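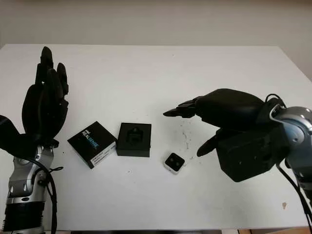 O pacote de arranque da Buko traz duas mãos, os adaptadores de pulso, os cabos, o software de controlo e três meses de assistência. Tenho-o em uso desde outubro e já devia ter escrito sobre ele há mais tempo. O preço de entrada é de 1000 euros de caução, mais uma mensalidade de 200 euros, e no fim pode-se comprar ou devolver. A montagem nos braços que já tínhamos levou uma manhã. O que me interessava avaliar era a aproximação a objetos baixos pousados numa mesa branca, que é a tarefa onde as mãos anteriores falhavam mais. Com a palma na horizontal e os dedos juntos em ponta, a mão direita fica muito perto do tampo, e o polegar desce até quase lhe tocar ao lado de uma peça pequena como aquele quadrado branco. É uma pose que eu não conseguia com as garras antigas, porque o corpo da garra chegava à mesa antes das pontas.

Convém dizer o que o pacote não inclui. Não traz câmara, não traz braços e não traz mesa. O manual tem uma tabela de compatibilidade de pulsos que está certa no essencial, mas os parafusos vêm num saco único, sem separação por tamanho, e perdi tempo com isso. Os cabos são compridos. Ficam pendurados em arco junto ao pulso e é preciso prendê-los se o braço for rodar muito. A Buko vende umas abraçadeiras próprias, caras, e eu uso fita de velcro.

O software chama-se Lawal. Instala-se bem em Linux, mal em Windows. Na primeira semana usei quase só as poses predefinidas: mão aberta, mão em ponta, pinça com polegar, mão em gancho. Depois passei para a gravação de sequências, que é a melhor parte do produto. Move-se a mão até à posição desejada, grava-se o ponto, passa-se ao seguinte. A interpolação entre pontos é suave e raramente tive de a corrigir. A lista de sequências guardadas é que está mal pensada, pois ordena tudo por nome e não há forma de ordenar por data. Pedi essa alteração e responderam que está prevista.

Quanto à força, as mãos não são para coisas pesadas. Caixas de cartão pequenas, estojos, peças soltas de plástico, tudo isso pegam sem dificuldade. Com objetos lisos e mais pesados os dedos escorregam, mesmo com a força no máximo. A ficha técnica avisa, por isso não me queixo. Queixo-me do ruído, que na ficha não aparece. Com as duas mãos a fechar ao mesmo tempo, numa sala pequena, é difícil ter uma conversa.

Também experimentei a coordenação das duas mãos. O Lawal trata cada uma como dispositivo separado e a sincronização faz-se com marcas de tempo numa janela à parte. Funciona, mas exige paciência. O mais prático, para mim, foi deixar a esquerda parada ao alto, palma virada para dentro, e programar primeiro só a direita. Quando a direita está afinada, acrescento a outra.

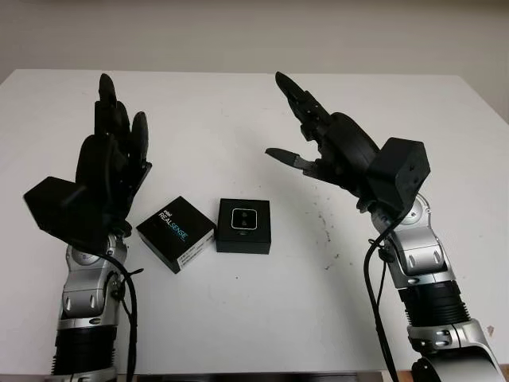 Pergunta um leitor, nos comentários ao texto anterior, se não sairia mais barato comprar logo as mãos à Zelley, que as vende sem contrato, e usar software livre para o controlo. Diz ele que fez as contas e que a mensalidade deixa de compensar ao fim de cinco meses. As contas dele estão certas se não se avariar nada. No meu caso avariou-se um dedo da mão esquerda ao segundo mês, e a Buko mandou outra mão sem cobrar. Na Zelley teria pago a reparação e os portes. Para quem já sabe abrir e arranjar este tipo de material, a compra direta faz sentido. Eu não sei e prefiro pagar.

A assistência merece uma nota à parte. É feita a partir de Ploltusbridge, em inglês, por correio eletrónico ou por videochamada marcada. Por correio respondem no próprio dia ou no seguinte. Na videochamada pediram-me para mostrar a pose da mão em relação aos objetos e corrigiram a calibração do polegar comigo em linha. O desvio era pequeno, mas bastava para falhar a pinça em peças baixas. Guardei a configuração e não voltei a mexer nela.

A troca da mão foi simples de pedir e aborrecida de concluir. A embalagem de devolução tem de ser a original, incluindo as espumas, e eu já tinha deitado parte fora. Aceitaram uma caixa minha depois de duas mensagens. Quem encomendar o pacote que guarde tudo.

Vou ficar com as mãos mais uns meses em mensalidade e decido a compra depois. Falta-me testar a versão nova do Lawal, que promete copiar uma sequência de uma mão para a outra em espelho. Neste momento tenho de gravar tudo duas vezes. Se alguém já a instalou, deixe nos comentários se as calibrações antigas se mantêm ou se é preciso refazê-las.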